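Hand-held gripper collection, box packing: what are your written rules?

Forum: Manipulation data and teleop > Standards and practice

palletjack_tm
We're writing our first proper rule sheet for box packing and unpacking with hand-held grippers. Up to now it has been word of mouth, and each site does it differently. The Trinness site resets the box after every episode. The Nindach site lets the bags stay wherever they ended up and just starts again. When we merged the two sets in January the differences were easy to see, and I spent most of a week sorting them out.

I'd like to hear what other people have in writing. Mainly reset rules, what counts as a failed episode, and how you deal with soft packages.

gantry_lou
Ours is two pages and people do read it, because it is two pages. The parts that matter for you:

Fingers fully open at the start and at the end of each episode.
One item per grasp. If two come up together, put both down and mark the episode as a double.
No pushing with the free hand. If an item has to be nudged, nudge it with the fingers.
Check the finger pads at the start of the shift and again after lunch. A pad that has started to peel gets replaced then, and the change goes in the log.

We don't have a reset rule as such. We say the items must be in the box and not hanging over the wall.

T_Arsenault
I'd push back on having no reset rule. If the start layout drifts, you end up with a lot of episodes where the same bag is on top. We went through one batch at Jutent and found 43 episodes in a row with nearly the same layout, since the operator was putting things back the way they liked them.

What we do now is tip everything out and drop it back in between episodes. Overlaps are allowed and wanted. Snack bags on top of each other, a bottle leaning any way it lands.
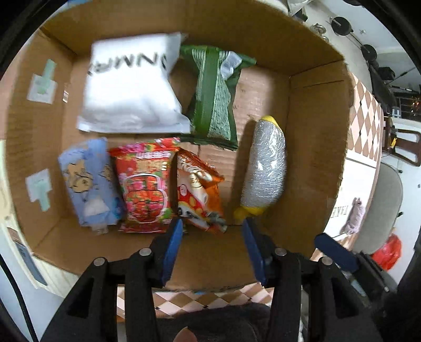 Should the fingers be inside the box when recording starts?

Keep them outside and above the wall until the recorder confirms, then move in. If they are already touching something on the first frame, the episode gets thrown out.

palletjack_tm
Thanks, that start rule is clear enough to copy. How do you write up the tipping out? I can see one person doing it gently and the next one shaking the box like a rug.

T_Arsenault
"Empty the box completely, return all items by the handful, do not arrange." That is the whole line. We tried a longer version and it made no difference. There is also a limit of eight items for a box that size, because past that the ones at the bottom can't be reached without digging.

kestrel_bench
I disagree with tipping out. It's slow and it's hard on the packages. Crisp bags lose their air after a day of it and then you are recording a different object from the one you started with. We use printed layout cards. Operator draws a card, sets the items up to match, records, draws the next one. You get variety and you know what variety you got.

T_Arsenault
Fair point on the bags. We swap them out when they go flat, and the sheet says so. My problem with cards is that people set things up neatly even when the card shows a mess. Labels end up facing up and nothing is ever really on top of anything else.

kestrel_bench
Depends on who drew the cards. Ours were made from photos of dumped boxes, so the mess is in there. I'll admit operators still tidy a bit toward the end of a shift.

gantry_lou
Could do both. Cards for the test set so it can be repeated, dumping for the training set.

marnie_qa
Reviewer here, not an operator. Whichever way you go, please write down what a failed episode is. At Sequeira we had almost no agreement between reviewers until we defined it. Ours now says an episode fails if the item leaves the fingers before it is over the target area, or if a hand touches any item after the start. A second try at the same item is fine and stays in. Some people wanted retries cut, but the person training on the data asked us to keep them.

Netting deserves its own line too. Anything in mesh can catch on the edge of a finger pad and lift without really being gripped. On video it looks like a good grasp. We tag those as snags.

palletjack_tm
We have never tagged snags. I'd bet we have plenty of them.

kestrel_bench
Same. How do you tell from the video alone?

marnie_qa
Look at the gap between the fingers. If the item is up and the gap is wider than the item, it's hanging. If you can't tell, tag it as unsure and a second reviewer looks. We don't let one person decide on those.

palletjack_tm
Okay. Draft so far: recorder confirms before the fingers go in, dump for training, cards for test, flat bags replaced, snag tag, retries kept. I'll send it to both sites Thursday and post the version they sign off on. Still open is whether the box itself gets turned between episodes – Nindach does it and Trinness doesn't.

gantry_lou
We turn it a quarter every time. Takes a second.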